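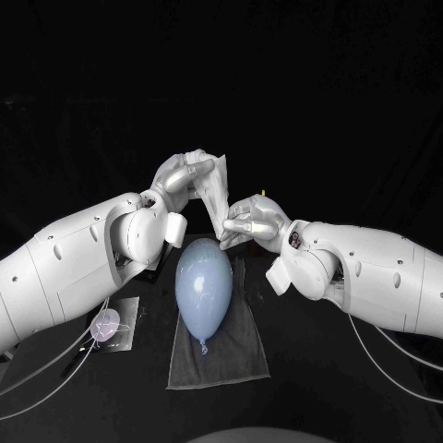 Can a two-armed robot do folding and wiping chores yet?

Posted in Home Automation, 24 Jan 2022
204 views

I run a small party supply and rental shop. Most of the back room work is dull: folding napkins and towels, wiping things off, blowing up balloons and tying them. I keep seeing robots with two arms and real fingers handling cloth and balloons on a table. Is any of this close to something I could buy, or should I just hire for the summer again? We get busy in May and I'd like to decide before then.

Annag Baird

zutis_fan
No. Hire someone.

Brasico Rentals
Depends on the chore. Cloth is hard for a machine because it changes shape every time you touch it. Two hands help a lot, one to hold the top and one to find the other end. Pinching a strip of thin cloth at both ends is good work for robot fingers, but it is a long way from a stack of folded napkins. Balloons are a different problem. They roll and they pop. A towel under one helps keep it in place. I would not expect any robot to tie the knot at a speed you can use.

We timed our own people last year. One person folded 204 napkins before lunch, and that included answering the phone. Ask any seller for the same number, from a full shift with no one helping the machine.

If you want to spend money now, get an electric inflator and a folding board. We have had ours 11 months with no repairs.

Imosora
Agree with the inflator. Also ask who fixes the robot when a finger breaks. I asked one dealer and never got a reply.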